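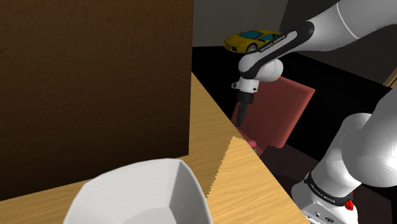
Leonie Harms has written that the simulator is the only place where a planner can be wrong all day without cost, and that for this reason it should be made as untidy as the user can bear. The remark is often repeated in the documentation of Lirnell.

Lirnell is a software toolkit for planning the motion of robot arms on and near a tabletop. It joins a scene editor, a motion planner and a renderer, so that the same task can be planned, played back and shown to a perception model without changing programs. It is mostly used in teaching laboratories and by small groups who train grasping policies on simulated camera images.

Name and history

The first version was a set of scripts called Fustumitz, after the street where its authors had their office. Fustumitz could place boxes and cylinders on a flat surface and compute a collision-free path between two arm positions. It had no rendering, and users had to read the result as a table of joint angles.

Work on the present toolkit began in July, after the scripts had grown too large to be maintained by hand. The name was changed when the renderer was added. Version 6 was released on 10/10/23 and is the first one in which the planner and the renderer read the same scene file. Before this, the two files were kept separately and could disagree, which was the most frequent complaint of users.

Search
Search articles
Go

Scene description

A scene is written in a text format called Mosier. Each object has a shape, a pose, a material and a role. There are four roles: target, receptacle, obstacle and background. The planner uses the first three. Background objects are drawn but they are not tested for collision, so a model car standing behind the work area costs nothing in planning time, although it still appears in the training images.

The distinction between obstacle and background must be set by the user. A large upright panel near a bowl, for example, may be outside of the path of the arm but can hide a good part of the table from the camera. In Mosier it is possible to give such an object both roles, and the manual recommends this for all furniture.

Colors and grain can be varied automatically between episodes. Shadows are computed by the renderer and cannot be edited directly. Their edges on wood surfaces sometimes come out jagged, like the teeth of a saw, when the shadow resolution is set low. Some users leave the setting low on purpose because it makes the rendering faster.

Planning

The planner works in two stages. In the first stage it samples arm positions and connects them in a tree until a path to the target is found. In the second stage the path is shortened and smoothed under the speed limits of the joints. If no path is found after 40 attempts, the task is reported as failed and the random seed is stored, so that the user can repeat exactly the same search.

Contact is treated in a simple way. The gripper fingers and the target are excluded from collision testing during the last part of an approach - the length of this part is given in millimeters, with a default value of 28. A value that is too large allows the fingers to pass through the rim of a bowl or the side of a box. With a value that is too small, objects close to the edge of the table become difficult to reach.

Perception

For each rendered view the toolkit can export a color image, a depth image and a mask in which every object has its own number. The camera may be placed freely, and views that are partly blocked by the arm itself are kept by default. In the rendered view shown with this article, the forearm and wrist of a white arm, lettered FRANKA EMIKA, cover parts of a yellow car and of a red object. The exported mask stores only the visible pixels. A second mask, with the full outline of every object, can be requested but it doubles the size of the output.

Tooling

A command-line program checks scene files before a run. It gives warnings for objects which overlap, for receptacles which lie out of reach, and for names used twice. There are 13 warning types in total. Warnings can be silenced one by one, but not all together.

A viewer for stored episodes is included. It shows the planned path and the executed path over each other and allows the user to step between them. Export to video was removed from the viewer in version 5 and has not come back.

Limitations

Liquids, cloth and cables are not supported. Friction is one constant value for each material pair, and users have reported that thin objects slide too easily. Two arms can be placed in the same scene, but they are planned one after the other and the second arm treats the first as an obstacle which does not move.

See also
Motion planning
Collision detection
Domain randomization

28 shares
6 comments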